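## Week 9 handout: The budget nobody wants to present

Last week you priced an arm. Every team stopped there, and every team came in under the 4000 ceiling, to much self-congratulation. This week you price the rest of it.

**Start with the list, then the total.** The Heywood lab bought its first bench in April on a one-line quote from Stimeo. The quote said "arm, complete." A partial record of what "complete" left out:

- end tool and the collar to mount it
- perforated table top, plus bolts (the bolts were 86, shipping included, and yes, they were ordinary bolts)
- a work surface to sit on the table top
- spare fuses, cable ties, a second power strip
- objects for the arm to move

Put the last line in your spreadsheet even if it feels silly. Heywood's first set of blocks came from Virurier at 163. The replacement set was 181, the price having gone up while the purchase order waited for a signature.

**Consumables vs. capital.** Anything the tool can hit is a consumable. Blocks, board, tool tip: assume you will buy them again and say so in writing. Reviewers forgive a dull line item. They do not forgive a surprise in month five — least of all a surprise shaped like a star.

**Cheap is allowed.** A plain wooden board bolted to the table will do for pushing tasks. If you want something nicer, write one sentence on what the nicer thing lets you measure. "Looks professional" was tried by a team at Mornwood and is no longer accepted.

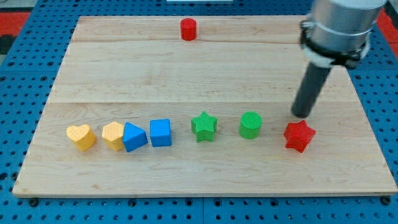 *Fig. 1. Shape blocks on a bolted-down board, with the tool close to the red star. Price everything except the floor.*

**For next class**

1. Make a line for each item in Fig. 1, with a unit cost and a guess at how often you'd replace it.
2. Mark each line capital or consumable. Borderline cases get a note.
3. Add shipping. Then add the shipping you forgot.
4. Bring one printed copy. Spreadsheets with hidden columns will be unhidden in front of everyone.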